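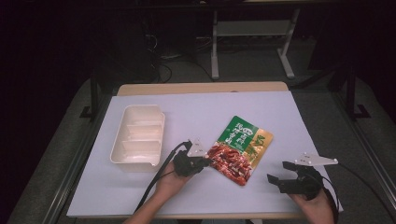 两只手各拿一个黑色夹爪,桌上有一个三格托盘和一袋食品。

机器会做家务了吗?

先说答案:会一点。

有的家务,机器已经做了很多年,做得也不错。有的家务,机器在实验室里能做,搬到你家就做不好。还有的家务,现在的机器基本做不了。下面分开讲。

家里已经有的机器

洗衣机是机器。它会进水、转动、排水、甩干。你妈妈小时候,也许还见过外婆用搓衣板洗衣服,一盆床单要洗一个上午。现在把床单放进去,按一个键就行了。

洗碗机也是机器,电饭煲也是。它们不像动画片里的机器人,没有脸,也没有手,可是它们替人干了很多活。

仔细看看这些机器,会发现它们有一个共同的地方:活是送到它们里面去做的。衣服要由人放进洗衣机,米要由人倒进电饭煲,碗要由人一只一只插进洗碗机的架子。机器里面的空间是设计好的,水从哪里来、热从哪里来,都定好了。洗衣机不需要知道你放进去的是袜子还是毛巾,它照样转。

麻烦的部分留给了人。把脏衣服从床底下找出来,把袜子翻到正面,把洗好的衣服晾起来、收下来、叠好、放回各人的柜子,这些洗衣机都不管。

扫地机器人往前走了一步。它会自己在房间里走,碰到桌腿会绕开,电快用完了会回去充电。它干活的地方不在自己肚子里,在你家的地板上。但它只管地板。地上如果有一只袜子,它可能推着走,可能卷进刷子里卡住,也可能绕过去。它不会把袜子捡起来。

捡袜子需要手。

手为什么难做

你伸手拿一个杯子,用不到一秒钟,也不用想。其实在这一小会儿里,你的身体做了很多事。

眼睛先找到杯子,看出它离你有多远、把手朝哪边。胳膊伸过去的时候,手指已经开始张开,张开的大小跟杯子差不多。手指碰到杯子以后,皮肤会感觉到它滑不滑、烫不烫。你把杯子提起来,如果比想的重,手会马上握紧一点。如果杯子往下滑,你还没有反应过来,手指就已经用力了。

机器要做同样的事,每一步都得有办法。

看,用的是摄像头。摄像头拍到的是许多带颜色的小点,机器要从这些小点里算出哪一块是杯子,哪一块是桌子。玻璃杯特别难,因为透过它看到的是后面的东西。不锈钢勺子也难,它会反光,换一个角度就变一个样子。

伸过去,用的是机械臂。机械臂有好几个关节,每个关节里有电机。要让最前面的那一头走到杯子旁边,就要算出每个关节该转多少。这件事工程师已经做得很好了,工厂里的机械臂可以一遍一遍走到同一个位置,误差比一根头发丝还小。

抓住,用的是夹爪。夹爪就是机器人的手。有五根手指的机器手也有人在做,不过现在用得很多的是两根手指的那种,像一把夹子,能张开,能合上。它简单、结实,坏了也容易修。

感觉,就比较缺了。很多夹爪上没有像皮肤那样的东西,机器不太清楚自己捏得有多紧。捏鸡蛋要轻,捏一袋大米要重,拿一块湿肥皂又是另外一回事。有的研究人员在夹爪的手指上装了传感器,让机器能“摸”到东西,这方面还在研究。

一袋吃的,一个托盘

回到开头的图。桌面上铺着一大张很浅的淡紫白色的纸,左边放着一个米白色的塑料托盘,里面分成三格,是空的。托盘右边斜着躺了一袋食品,袋子上半部分是绿色的,印着白色的大字。

假设任务是:把袋子拿起来,放进托盘的一格里。

你大概觉得这算不上任务。我们来看看机器会碰到什么问题。

第一个问题,袋子是平躺着的。一个两根手指的夹爪要夹东西,得有一根手指在这边,一根手指在那边。杯子站在桌上,两边都空着,好夹。袋子平平地贴着桌面,下面没有地方伸手指。人会怎么办?用指甲把袋子的一角抠起来,或者把它推到桌子边上,让它伸出去一截,再从上下两面捏住。也可以从两侧往中间挤,袋子中间鼓起来,就捏得住了。这些办法你可能从来没有学过,但你都会。机器得从头学。

第二个问题,袋子是软的。硬盒子拿起来以后还是原来的样子,软袋子就不一定。捏住一个角提起来,里面的东西会往下坠,袋子会垂下去,会歪,会晃。机器原来算好的位置就不准了。工程师把这一类东西叫作“柔性物体”,意思是会变形的物体。毛巾、面条、塑料袋、充电线,都是柔性物体。家里到处都是这些东西。

第三个问题,袋子和格子的大小要配得上。如果袋子是横着的,格子是竖着的,就要先转一转再放。如果袋子比格子宽,放进去的时候要压一下,或者让它斜靠着。压多重,也要有分寸。

第四个问题,下次不一样。这一次袋子在右边,下一次可能在托盘后面,可能背面朝上,可能换成一袋大一点的。人不在乎这些,机器很在乎。

早些年的工厂机器人,是按固定的步骤干活的:走到这个点,合上,抬高,走到那个点,松开。只要零件每次都放在同一个地方,它就不会出错。可是零件要是往旁边挪了三厘米,它会照样在原来的地方合上夹爪,夹到空气,然后认认真真地把空气放进盒子里。

教机器人的几种办法

那么怎样让机器学会应付变化呢?

一种办法是写规则。程序员告诉机器:如果袋子平躺,就先推到桌边;如果袋子朝左,就转一下再夹。规则写得越多,机器会的就越多。问题是家里的情况太杂了,规则写不完。

一种办法是让机器自己试。它试着抓,抓到了算得分,没抓到不得分,慢慢找出得分多的做法。这叫“强化学习”。用真的机器去试,又慢又容易把东西弄坏,所以常常先在电脑里做一个假的房间,让假的机器人在里面试很多遍,再把学到的本领搬到真的机器人身上。电脑里的毛巾和真的毛巾总有些不一样,搬过来以后还要再调。

还有一种办法是人做给它看,叫“模仿学习”。这种办法听起来最像你学做家务的样子。大人叠一件衣服,你在旁边看,然后自己叠。

但是人手和夹爪差别太大。人有五根手指,手掌还能托着东西。你用五根手指做的动作,两根手指的夹爪学不来。所以有些研究人员换了一个做法:让人拿着夹爪干活。就像图里那样,左手拿一个,右手拿一个,手指不直接碰东西,用夹爪去碰。人用两根手指的夹爪能做到的动作,机器人装上差不多的夹爪,就有可能做到。

这样做的时候,要把夹爪怎么移动、什么时候张开、什么时候合上都记录下来,同时也要有摄像头记录桌上的样子。记录夹爪的位置有不同的方法。有的是在夹爪上装特别的标记,让周围的仪器去认;有的是靠夹爪自己带的摄像头和传感器来算。图里的两个夹爪上都立着一块白色的三角形板子,板子上有孔,夹爪后面还连着黑色的线。

另外一种常用的方法叫“遥操作”。人在这边动一个操纵装置,机器人在那边跟着动,像玩遥控车,只是要控制的关节多得多。遥操作的好处是机器人从头到尾用的都是自己的身体,坏处是慢,人操作起来也累。

不管用哪一种,只示范一遍都不够。

为什么要做那么多遍

小朋友学用筷子也要练很多次,不过学会以后,换一双筷子也能用,换一碗菜也能夹。机器在这方面差一些。只给它看红色的杯子,它看到蓝色的杯子可能就不知道怎么办了。只在白天教它,到了晚上灯光一变,它可能就找不到杯子。

所以示范的时候要故意变一变。袋子放左边做一遍,放右边做一遍,正面做,背面做,斜着做。托盘也换地方。一个简单的动作,重复1000遍也不稀奇。

这是一份很安静的工作。人站在桌边,拿起,放下,把东西摆回去,再拿起,再放下。做错了也要记清楚是错的,免得机器把错的也学进去。有时候错了又补救回来的那一遍会特意留着,让机器知道东西滑了以后该怎么办。

示范做完以后,电脑要从这些记录里找规律:看到什么样子的桌面,夹爪就应该怎样动。这一步叫“训练”。训练完了再拿真的机器人来试,看它抓不抓得住。

一个摆盘的测试

埃布卡·奥比(Ebuka Obi)在基达尔贝格(Kidalberg)的一个小型实验室工作,他们的机器人叫Hodness,有两条胳膊,装在一张桌子后面,没有腿。实验室想知道Hodness能不能帮忙收拾厨房的台面,就给它安排了一个测试。

台面上放一些包装食品,旁边有收纳盒。Hodness要把食品放进盒子里。同样的测试做了42次,每次都把东西重新摆过。

硬纸盒装的饼干,它几乎每次都能放好。软袋子就差得多。有18次,它至少掉了一袋东西,或者夹了几回都没有夹起来。有一次它夹住了袋子,也放进了盒子,可是松开的时候袋口的塑料挂在夹爪上,又被它带了出来。它没有发觉,接着去拿下一袋。

奥比说,他最头疼的就是“没有发觉”这件事。人如果把东西带出来了,会马上看见,再放一次。机器要做到这一点,就得在每个动作以后检查一遍,问自己:刚才那件事做成了吗?检查要花时间,有时候检查的结果也会错。

速度也是问题。收拾一次台面,奥比自己动手,一首歌没放完就收拾好了。Hodness做的时候,他可以去泡一杯茶,喝完,回来再等一会儿。

商店里呢

家务和商店里的活有不少是一样的。把东西摆整齐,把空的地方补满,把放错的拿回去,擦地,打包。

沙赫纳兹·维克拉马辛哈(Shahnaz Wickramasinghe)在一家叫Grandside的超市管货架。她们店里晚上用一台擦地机器,沿着过道来回走。她对这台机器很满意,因为过道是直的,晚上又没有顾客。去年七月店里还试过一台会看货架的机器,它在过道里慢慢走,看哪里缺货,然后把清单发给店员。

它看得还算准,就是不会补货。看到酸奶没有了,它告诉店员酸奶没有了,搬酸奶的仍然是店员。

我们问她,最想让机器做哪一件事。她想的是拆纸箱。纸箱有大有小,胶带有的贴得紧有的贴得松,拆完了还要压平、捆好。她的手经常被纸边划到。可是拆纸箱对机器来说很难,要用刀,要知道刀下去多深,浅了划不开,深了会划到里面的东西。纸箱压扁以后形状每个都不同。这件事现在主要还是人在做。

大仓库里的情况比超市好一些。仓库可以按照机器的需要来造:地面是平的,箱子是一样大的,货架上贴着机器能认的标签,人和机器各走各的路。有的仓库里,机器会把整个货架驮到人的面前,人只要伸手从上面取货。请注意,这里伸手的又是人。也有用机械臂取货的,前面常常不装手指,装吸盘,靠吸气把东西吸住。吸盘对付平整的盒子很好用,对付网兜装的橘子就不行,会漏气。

为什么你家比工厂难

工厂和仓库可以为机器改样子,你家不行。

你家的椅子每天的位置都不同。餐桌上今天是作业本,明天是积木。地上可能有猫。抽屉有的一拉就开,有的要往上抬一点再拉,这个只有你家里的人知道。

家务还有很多话没有说清楚的地方。大人说“把桌子收拾一下”,你知道作业本要留着,用过的纸巾要扔掉,半杯水要问一问是谁的,拼了一半的拼图不能动。机器怎么知道拼图不能动?对它来说,那是一堆散开的纸片。

最近的聊天程序和语言程序进步很快,它们能听懂不少话,也能把“收拾桌子”分成几个小步骤。这对机器人有帮助。可是知道步骤和做得出来是两件事。一本菜谱写着“把蛋清和蛋黄分开”,看懂这句话很容易,动手分的时候蛋黄还是会破。

还有安全。机械臂力气大的话,碰到人会疼,甚至会受伤。工厂里常用围栏把它围起来,或者让它一碰到人就停。家里不会装围栏,小孩子又喜欢凑近看,所以家用的机器人要做得轻一些、慢一些、力气小一些。力气小了,有的活又干不了,比如搬一锅汤。一锅烫的汤,让机器端着从厨房走到饭厅,你放心吗?

最后是价钱。一条好的机械臂比一台洗衣机贵得多,而且要两条才能叠衣服。

哪些活能做,哪些还不能

写到这里,可以列一张表了。写这张表的时间是2023年2月11日,以后会变。

已经在很多人家里做的:洗衣服,烘干衣服,洗碗,煮饭,扫平整的地板,在平坦的草地上割草。

在实验室里能做,到了别的地方常常出错的:叠毛巾,从桌上捡东西放进盒子,开冰箱门,把杯子放到架子上,擦桌子,按顺序摆好几样东西。

很难的:铺床,给被子套被套,叠各种各样的衣服,收拾乱七八糟的儿童房间,把一袋一袋的菜分类放进冰箱,在窄小的卫生间里擦马桶,解开缠在一起的线。

套被套这件事,大人做起来也要生气。

看机器人视频的时候要问什么

网上有很多机器人的视频。有的机器人在做咖啡,有的在叠衣服,看上去样样都会。视频可能是真的,但是看的时候可以多问几句。

它是自己动的,还是旁边有人在遥控?两种都可以很厉害,但说明的事情不同。遥控说明机器的身体做得到,自己动才说明它学会了。

视频有没有加快?有些视频的角落里会写着倍数。把它放慢到原来的速度,再看它叠一件衣服用多久。

它试了多少遍才拍到这一遍?视频里看到的往往是做得最好的那一次。

换一件东西还行吗?它叠的如果总是同一块毛巾,放在同一张桌子上,那么我们只知道它会叠这一块。

默文·拉瓦(Mervin Lavoie)给小学生上科学课,他让学生给看过的每个机器人视频打分,上面这几个问题每答出一个就记一笔。有的视频一个都答不出来,学生就写上“不知道”。他认为写“不知道”也算完成了作业。

你可以自己试一试

找一把厨房里夹面包用的夹子,没有的话,用两根手指也可以,就用大拇指和食指,别的手指收起来。请大人在旁边看着,不要用玻璃的东西。

先夹一块积木,从桌子的一边放到另一边。

再把一小袋没拆开的零食平放在桌上,用夹子把它夹起来,放进一个饭盒里。不要用另一只手帮忙。

然后把一块手帕摊平,试着用夹子把它对折。一把夹子很难,可以请一个朋友拿另一把,你们一人夹一个角。

想再难一点,就把一只眼睛闭上,再戴一副厚手套。闭上一只眼睛,远近就不太好判断。戴上手套,捏得紧不紧也不太清楚了。

做的时候注意自己在哪里停了下来,在哪里换了办法。比如夹不起零食袋的时候,你是怎么做的?推到桌边了吗?把它立起来了吗?把这些办法写下来,越细越好,写到一个从来没见过零食袋的人也能照着做。

写完给别人看,让他完全按照你写的去做,你不许说话。多半会有一步是你忘了写的。

几个词

机械臂:有关节、能转动的机器胳膊。

夹爪:装在机械臂前面,用来抓东西的部分。也有可以让人拿在手里用的。

传感器:让机器知道外面情况的零件,有的量距离,有的量力气,有的量温度。

柔性物体:会变形的东西,比如布、绳子、袋子。

遥操作:人在一边操纵,机器在另一边跟着做。

模仿学习:机器从人的示范里学动作。

强化学习:机器自己反复尝试,从得分里学动作。

读者来信里问过的问题

机器人会不会累?

不会觉得累,但是电机会发热,零件会磨损,夹爪上的橡胶用久了会变滑,要换。

机器人做错了会不会难过?

不会。它没有这种感觉。研究人员可能会难过一下,然后去看记录,找原因。

等我长大了,是不是就不用做家务了?

不知道。洗碗和扫地大概会更省事,别的要看夹爪、传感器和学习的办法进步得有多快。袜子目前还是请你自己捡。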